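Heveck has put out a new driver for its Tinis label printer, and I've had it on my desktop since Tuesday morning. I'd been putting this off for ages (the old one mostly behaved, if you didn't look at it funny), but version 128 finally fixes the sleep bug and I couldn't resist!

The download is 170 MB, so pretty chunky for a driver, and the install took me two restarts. Once it was up, the printer woke on the first try every single time I sent it a job. Hooray!

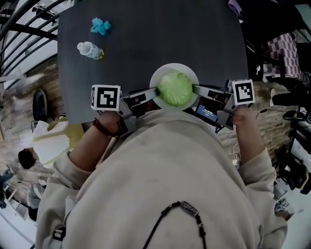
Label sizes are my favorite part of the update. You can now save your own, name them whatever you like and pull them up from the print window — no more typing in the width every time. I made one big enough to go on a clear plastic water bottle and a tiny one for the spines of my notebooks, and both came out straight. My page counter says 3,187 labels so far, so yes, I get my use out of this thing.

Seung-woo Myung at Heveck told me a Mac version is coming, but he wouldn't give me a date. Windows folks can grab theirs from the Heveck support page now. Uninstall the old driver first — I skipped that step and ended up with two printers in my list.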